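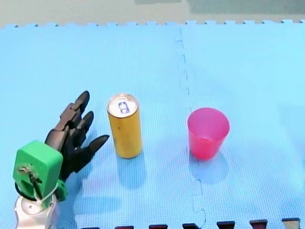 4. First clearing task: cans and cups

Read section 3 before you start. The Welia arm is sold as a help around the house. Treat that as a hope. In our trials at Guvumthorpe it did 168 clearing runs, and 31 needed a person to step in.

4.1 Lay the foam mat on a level floor and press the seams flat. A raised seam will tip a cup.

4.2 Stand one empty drinks can and one plastic cup upright on the mat, with a clear gap between them. Glass and china are not covered by the Ulwood warranty.

4.3 Open the hand fully, fingers spread, and bring it level with the can. Stop short of touching it.

4.4 Check that the cable hangs free of the wrist mount, then press RUN.

4.5 If the hand closes on air, press STOP and go back to 4.3. Do not nudge the can towards the fingers. You would be doing the job yourself, and the log will still mark it as a success.

Note: the default grip setting is 9. Raising it dents cans and does little for cups.

Caution: keep children and pets off the mat while the arm is powered.

Two objects on a bare mat are a long way from a kitchen table after tea. Moussa software rates the hand for 2000 grips — it does not say how many of those picked anything up.

4.6 Switch off at the wall before moving the mat.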